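4.2 Pad comparison

We compared two pads on the hand-held tool, the flat Flendia pad and the notched Dimura pad. Each was used for 30 grasps per object at the Hallbridge site, with the same wide-angle camera and the same operator. The notched pad has a textured inner wall – we expected this to help most with small, flat pieces. Closing speed was left at the default for both. Bottles were scored separately, as they load the pad differently.

Figure 5. Wrist camera view with the notched pad.

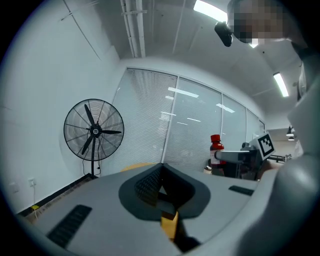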